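Hard water and hair masks, is it worth bothering?
Hair and Scalp > Products and routines
11 replies

mossybank
Posted in January

We moved in the autumn to somewhere with very hard water and my hair has been dull and stiff ever since. It's shoulder length, fine, coloured every couple of months. The stylist at Arkell put a clarifying treatment on it before my last colour and it felt lovely for two washes, then went straight back to how it was.

She wants me to come in monthly for it. I'd sooner do something at home. I've been looking at the Varnasach clay mask and the Pisten chelating shampoo. Has anyone used either on coloured hair? I don't want to strip out a colour I've just paid for.

tidewrack
Pisten, yes. Varnasach, no. The clay one is meant for oily scalps and you haven't said yours is oily. On fine coloured hair it left mine like string and I had to put conditioner through it twice to get a comb in.

Use the Pisten once a fortnight at most. Leave it on for 4 minutes, rinse, then a normal conditioner.

lowercase_jan
I disagree about the clay. I've used Varnasach on coloured hair for over a year and my red fades at the same rate it always did. You have to mix it thinner than the packet says and keep it on the roots only. People plaster it down to the ends and then wonder why it's dry.

tidewrack
If you have to ignore the packet to get a decent result then I wouldn't recommend it to somebody who is already worried about dryness.

lowercase_jan
Fair enough, but she asked if anyone had used it and I have.

brackenhill
Before you buy anything, check how hard the water is. Your supplier's website will tell you by postcode. I was certain mine was hard and it was in the middle of the range. My trouble was a leave-in cream building up. One wash with a cheap clarifying shampoo sorted it.

mossybank
I checked, and it's listed as very hard. The kettle furs up in a week as well. I do use a leave-in, so it could be a bit of both.

orla_combs
I've been doing a home rinse for a good while now so I'll put down what I do, in case it helps.

It's citric acid, the food grade powder sold for home brewing. I use a very small amount, a quarter of a teaspoon in 1000 ml of warm water, stirred until it's clear. Shampoo first, pour it through slowly with your eyes shut, wait a minute, rinse it out, then condition. Every second or third wash is plenty. It will sting if you've scratched your scalp.

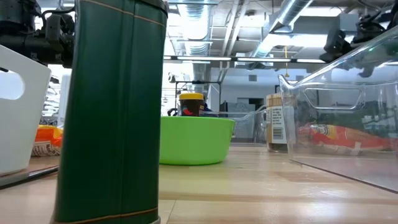

Powder storage is where I went wrong at first. Citric acid takes up damp from the air and sets into a lump, and the paper bag I bought it in was useless in the bathroom. A tall tin like the dark green one with the gold band at the bottom is the right sort of shape, as long as the lid fits tightly and you put a label on it. Keep the powder in a sealed bag inside and don't store it bare against the metal. Mine lives in a bedroom cupboard, well away from the shower. Make the rinse up fresh each time and tip away what's left.

tidewrack
Does the rinse do anything to your colour?

orla_combs
I'm not coloured, so I can't say. I'd ask the salon first, or try it on a bit underneath.

fennel_and_co
I'm a mobile hairdresser. A weak acid rinse is usually all right on coloured hair but leave it a week or so after a fresh colour. The mistake I see is people making it stronger because they think it isn't doing enough. Stick to the small amount. If you have highlights, be more careful still.

Monthly at a salon isn't a con, by the way. If you're in for your colour every couple of months I'd have it done then and do the odd wash at home in between.

brackenhill
A shower filter is the other thing people bring up. I had the Opoku one for about 11 months and couldn't tell any difference. It took the chlorine smell away but the limescale on the screen was just the same.

lowercase_jan
Same here with the Opoku. Nice pressure, no change to my hair. A proper softener would do it but that's a plumbing job and we rent.

mossybank
Thanks all. We rent too so a softener is out. I've ordered the Pisten and will drop the leave-in for a few weeks. If that isn't enough I'll try the citric acid, once I've asked at Arkell. I'm leaving the clay for now, sorry jan.

lowercase_jan
No offence taken. Try it on the roots in the summer if they get greasy.

Thread viewed 953 times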